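Tuesday, December. Handheld gripper budget, second entry.

Met with Octavio Cárdenas and Flor Henao at 10:15 to settle the equipment request. The Clesix quote for one additional pair of handheld grippers is $1,957, with finger pads and shipping included. Brernano quoted $2,081 for a comparable pair, pads billed separately. Recommendation: Clesix, subject to approval by Carter Després.

Spare finger sets are to be ordered under the consumables line, $67 per set, three sets. The cable and charger allowance stays at $204.

Cloth handling remains the priority task for the new pair. Dark fabric should be included in the acceptance check.
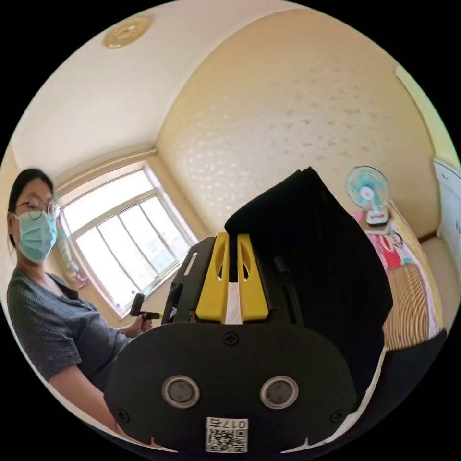
Flor requests that asset labels be assigned before units leave the Alvarado room. Open item: warranty terms, in writing, from Clesix.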